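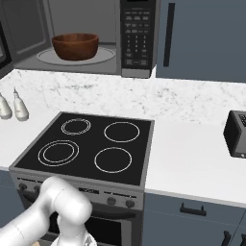 Teleop notebook, kitchen sim, bowl and microwave task

Goal for this block is 200 usable demos of the bowl task with remote control. Robot starts parked in front of the range, bowl with the waffle in it, microwave door open. We had 670 episodes of this from the spring set but they were recorded with the old gripper friction and the bowl slides in the fingers on playback. I tried replaying them with the new contact settings and gave up on it. Starting over.

Setup notes, so I don't have to work them out again:

Controller is the Delo handset, right hand only. Left hand stays on the keyboard for save, discard and reset. Position scaling is at half. Full scale feels better for the big reach up to the microwave, but the last bit of travel at the bowl rim is hopeless with it. Rotation scaling stays at one to one. I tried scaling rotation too and kept losing track of where my wrist was compared to the arm.

Control loop runs at 20 Hz and we log at the same rate. The wrist view lags a little behind the scene view on my monitor. It is only the display, the logged timestamps line up.

Discard rules as agreed: throw out the episode if the bowl hits the door, if the waffle leaves the bowl, or if the elbow touches the range and stays there. Brushing a knob is fine. Pausing in the middle is fine as long as it's under 3 seconds – longer than that and the policy learns to hang there, which is what we saw with the drawer task.

First stretch was slow. The grasp that works is on the right side of the rim, one finger inside and one outside, wrist rolled so the palm faces the microwave. Coming in from the front looks more natural, but then the forearm has to swing under the open door and I run out of joint range in the shoulder. I did a good number of those before I saw it was always the same joint hitting its limit. All discarded.

Second problem is tilt. When the arm reaches up, the wrist wants to pitch and the bowl goes with it. I now fix the tilt first, low and well out from the range, and then lift with as little rotation as I can manage. It makes for a slightly stiff-looking motion. I would take stiff over spilled.

The open door is the other thing to watch. It hangs out over the left side of the cooktop and from the operator view it is easy to think there is more room than there is. I keep everything to the right of it, over the right-hand burners, and only come left once the bowl is at cavity height.

Changed the overhead view before going on. Somebody asked whether the cooktop camera was worth logging at all for this task. I left it on. It costs little, and the same kitchen gets used for the pan placement task where the burner rings matter. All four burners stay clear for the bowl task, so no pan in the randomization list.

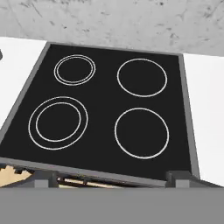 Ruridville, December

Second block. Re-read the notes above and kept the settings, except that the handset dead zone is a bit larger now. My hand was drifting during the hold before the insert and it showed in the logs as a slow creep to the right.

Pace is much better. Once the rim grasp is in, the rest of an episode goes quickly. The bad ones are nearly all bad at the same point, when the bowl comes level with the microwave floor and I have to judge depth. From the scene view the bowl covers the opening just when I need to see into it.

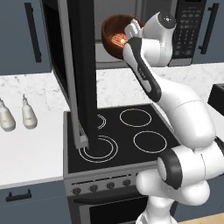
What helps is stopping short, bringing the height up first, and then pushing straight in with the wrist locked. The lock is on the trigger side button. Release it before opening the fingers or the bowl gets dragged when the arm settles.

Success check in the sim was also wrong. It fired as soon as the bowl center crossed the cavity boundary, gripper still closed. Changed it so the bowl has to rest on the turntable with the fingers off it. A few episodes from the first block were marked good under the old check and are not, so I re-ran the check on everything saved. Numbers are in the sheet.

Compared a handful of my episodes with the ones recorded on the Söderlund rig using hand guiding. Theirs are smoother through the lift and have fewer direction changes. Ours have cleaner inserts. I don't want to mix the two sets until we have trained on each alone.

Sent the first batch to Pludenix for conversion. They want the gripper channel as width and we log it as open fraction, so there is a small script in the tools folder now. Check the sign before using it – mine was flipped the first time.

To do:
Add a key for marking the grasp moment, doing it afterward by eye takes too long.
Vary the bowl start position a little more toward the left.
Try one set with the door only partly open. Separate folder.
Ask about a second monitor for the wrist view.

Stopped at 4:40, hand was getting tired and the last few were sloppy. Discarded those.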